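# The Table After Elevenses

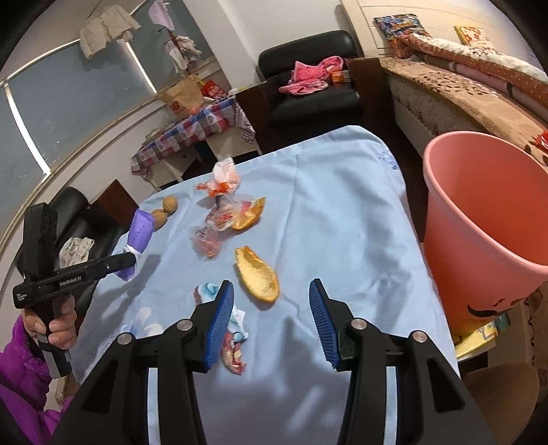 *Peel, walnuts and one purple glove on the good blue cloth.*

There is a school of tidying that begins with the wardrobe. I belong to the one that begins with the orange peel, as it's the only thing in the room I know for certain I don't want.

The rest is negotiation. Two walnuts have been on and off our table since April, and I suspect they now have tenancy rights. The sweet wrappers should be easy, but my aunt in Mirkcombe smooths hers flat and keeps them, and I was raised to feel a pang. The glove is a summons: somewhere there is another, and I will lose an afternoon to it.

Marietjie Van der Merwe, who taught me to clear a room, swore by a bucket. Everything off the table goes in, and you sort it later — "later" being where we parted company. Ours is pink, has a moustache drawn on the side and commands very little respect.

Then the cloth itself. Pale blue, with a small embroidered flower, and far too nice for peel. Shake it out of the back door, crumbs and all, before anyone puts the kettle on.

The armchairs can wait. They always have something draped on them.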